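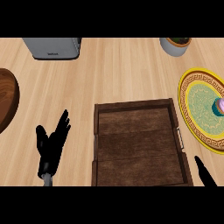 3.2 What people do while the toast is in

I went into this part of the study thinking breakfast would be the dull meal. Dinner gets all the attention in the household routine papers, and I'd planned to give mornings a page and move on. Then Evdokia Petridis and I started reading the diaries from the Tinby households and I ended up rewriting half the chapter (sorry, Evdokia!).

We had 33 households keep a kitchen diary through February. Each one got a paper booklet and a pencil on a string, and we asked whoever was up first to write down what they did between walking into the kitchen and sitting down, if they sat down at all. Seventeen of them never mention a chair. I love that. People eat leaning on the counter, or at the sink, or walking the hallway looking for a shoe, and they still call it "having breakfast" in the booklet.

What really got me was the waiting. Toast takes a couple of minutes, and that gap turned out to be the busiest stretch of the whole diary. People water plants, sign school forms, wipe the same bit of table they wiped last night. One woman in Norðdahl wrote "stood there" every single morning, and when I asked her about it in the follow-up interview she told me it was the best part of her day and would I please leave it in. So it's in.

Figure 3. Table layout at the start of the morning routine.

Shiyu Qian coded the entries first and I coded them again without looking at hers. We disagreed mostly on what counts as a chore. Is feeding the cat a chore? Shiyu says yes, I say it depends on the cat, and in the end we gave animals their own code, which made the tables in the appendix longer but kept us friends.

I should say that the diaries lean toward people who like writing things down. The Zilport households sent back thinner booklets, often a word or two per morning ("coffee, late"), and I don't think their mornings were any emptier. Hryhorii Hladun suggested phoning them instead, and we did try it with three homes, but a call at 7 a.m. changes a morning quite a bit, and one man burned his toast talking to me. I've left those calls out of the counts and come back to them in Section 5.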